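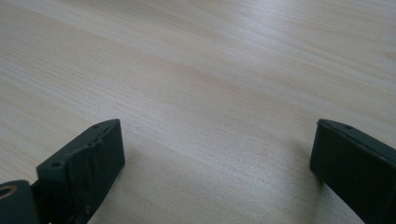

*Pale wood, fine straight grain, and a bit of shine where the light lands.*

I get asked about water rings more than anything else, so I'm finally writing down what I do. You know the kind: a cloudy white circle where a mug or a cold glass sat too long on a finished wood table. They look terrible and they're usually pretty easy to shift, as long as you start gentle and don't panic (I panicked the first time and went straight in with sandpaper, please don't).

## First, look at the color

White or cloudy marks mean moisture is trapped in the finish. Those are the ones this page is for. Dark gray or black marks mean water got through to the wood itself, and that's a refinishing job. I have one of those on my old Grallstead sideboard and I've put a plant on it.

It also helps to know what's on your table. Dab a little rubbing alcohol somewhere hidden, like the underside of the apron. If it goes sticky, you probably have shellac, and you'll want to skip the iron completely. If the spot just looks dry and thirsty and water soaks right in, it may only be oiled, and you can go more or less straight to the re-oiling part at the end.

## What you'll need

- A clean cotton T-shirt or dish towel (no prints, no buttons)
- A hair dryer
- An iron, with the water emptied out
- Petroleum jelly or plain mayonnaise
- White non-gel toothpaste, for stubborn marks only
- Paste wax or whatever oil your table normally gets

I use Jimari wax because the shop near me carries it, but any clear furniture wax is fine.

## Step 1: Hair dryer

Wipe the table with a barely damp cloth and dry it well. Set the dryer to low and hold it 8 inches above the ring, moving it the whole time. Fresh marks often start fading after a few minutes. Touch the wood now and then, and if it's too warm to rest your hand on, take a break!

## Step 2: Jelly or mayo, overnight

If there's still a ghost of a ring, smear on a thin layer of petroleum jelly, go to bed, and wipe it off in the morning. Mayonnaise works the same way and my friend Iona Tosh swears it's better, but she doesn't have a dog. I do, so I'm a jelly person.

## Step 3: The iron

I know, it feels wrong. Fold your T-shirt so it's a couple of layers thick, lay it over the ring, and set the iron to its lowest heat with the steam OFF. Press for five seconds, lift, look. Repeat as needed, and let the surface cool down after every two or three presses. Don't leave the iron sitting there while you answer the door.

## Step 4: Toothpaste, very lightly

Toothpaste is a mild abrasive, so it's really polishing the finish a tiny bit. Put a pea-sized dab on a soft cloth and rub with the grain, never in circles, for nearly 20 seconds. Wipe clean and check from a low angle near a window. On a glossy table you might end up with a slightly duller patch, and waxing evens most of that out.

## Finish up

Buff a little wax or oil over the whole top, including the parts that were fine, or you'll get a patch that looks different from everything else. Let it haze (the tin will say how long), then buff again with a dry part of the cloth. I redo mine every March.

And then buy coasters. My cork ones from Verbruggen have lasted ages, though they do stick to the bottom of a cold glass and then drop off onto your foot.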